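Home News Reviews Guides Forums Deals

How to claim the bundled game that came with your Zarico processor

By Burgi Lüthi | July 31, 2024
340 shares | 56 comments

Got a new Zarico chip and no idea where the game is? Quick guide. The code isn't in the box any more, hasn't been since February, you have to redeem it through the Bakilana launcher. Takes 11 minutes if your receipt is in order.

What you need

Your receipt, as a PDF or a photo. Serial number off the processor box (the sticker on the short side, not the one under the flap). A Bakilana account. And the chip has to be installed and running, the launcher does a hardware check.

Before you fit the cooler, write down the serial on the chip too. Seriously. Once there's paste on it you don't want to go back in. 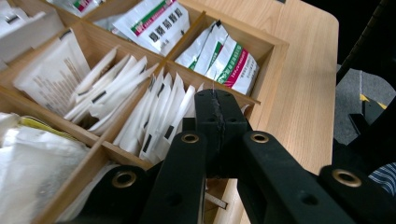
Wooden organizer with square compartments, packets in each.

Step 1. Update the BIOS. Older boards report the new chips under the wrong name and the hardware check fails. Get the file from your board maker's support page, put it on a USB stick, flash, reboot.

Step 2. Install the Bakilana launcher and sign in. Run it as administrator the first time. If you skip that it just sits on the loading wheel.

Step 3. Click your name, then Rewards, then Add Hardware. Type in the serial. No dashes, no spaces. Zeros have a slash thru them on the sticker, letter O doesn't.

Step 4. Upload the receipt. Store name, date and part name all have to be readable. Order confirmations get bounced, it has to be the invoice.

Step 5. Wait for the email. Can take up to 56 hours, mine came teh same evening. Check spam.

Step 6. Paste the code in under Redeem and pick your edition. You can't swap later.

Common errors

Error 589 means the serial has already been used. If you bought from an open-box sale thats probably why. Go back to the store, Zarico support won't reissue it.

"Region mismatch" is your account country vs. the country on the receipt. Change the account, sign out, sign back in.
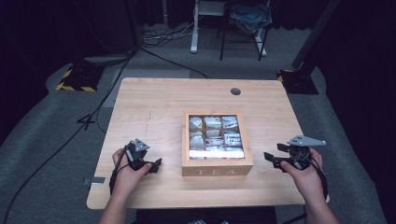
Keep the launcher installed until the game has been downloaded and started once. The code is tied to the hardware check and it runs again on first launch. Go do something else while it downloads. Mine took most of an evening. After the first launch you can uninstall the thing, the game stays on your account.

Stuck on something else? Post the exact error text in the comments and which board you have.

Related
Ninley beta: system requirements
Zorkgate patch notes and known crashes
How to flash your BIOS from a USB stick
Best budget coolers for Zarico chips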